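Skurnero, week three: the lid problem

Most of this week went on the left gripper. If you have followed the Skurnero cell on here, you'll know it is a two-arm set-up and that I build everything in simulation first, then copy the settings across to the real one at the Merberg unit. The sim side is fine for most things. Lids are where it gets awkward.

The task is called Ruletti in my notes, for no good reason other than that the folder needed a name. Left arm takes the lid by the knob, lifts, puts it down, goes home. The right arm has no job yet and only has to stay out of the way.

On Saturday I loaded the latest build and the fingers closed on nothing. The log gave error 2503, which on this controller means the grip width went below the minimum before any force was felt. I spent an hour on the force setting before looking at the tool offset, and I should have done it the other way round. The offset was still the one from the old fingers, which were 3 mm longer. The model had been changed and the number had not.

So, the order I now use after any change of fingers:

Load the new finger model on both hands, even if only one is being used.
Open the tool page and type the offset in again by hand. Don't trust the import.
Zero the wrist, then move down to the knob at the slowest speed and stop there.
Check the finger pads against the knob from the front and from the side.
Only then touch the force.

With the offset put right I brought the left hand down over the pot and parked the right one off to the other side of the table.

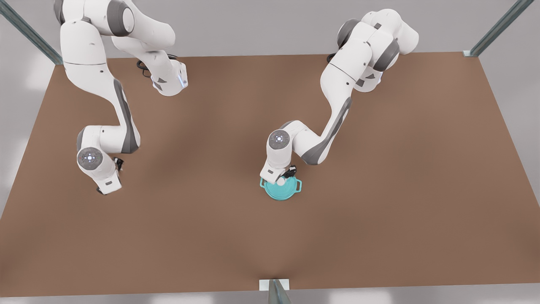 Hamdan wrote in after the last post to say that the slow approach is wasted time, and that a wider opening and a softer close would cover any offset error that small. On a bigger handle I would agree. With a small round knob I have found that a poor offset puts the load on the tips of the pads, and the lid tilts as it comes up. I'd sooner fix the number.

The other thing that needed doing was the collision margin between the arms. It was set so wide that the planner kept refusing paths that were plainly safe, and throwing 1407 each time. I brought it down in small steps and ran the full path after each one. It now plans in roughly 2 seconds, which I can live with. I have left the margin round the table top alone – I've scraped one set of pads on the real bench already and they aren't cheap.

Still to do: save the tool page under a new name, copy it to the Merberg controller, and go through the same slow approach there before anything runs at speed. The real wrist also needs its bolts checked, as it has been making a slight tick on the way down. I'll put the offset table up once I've tidied it.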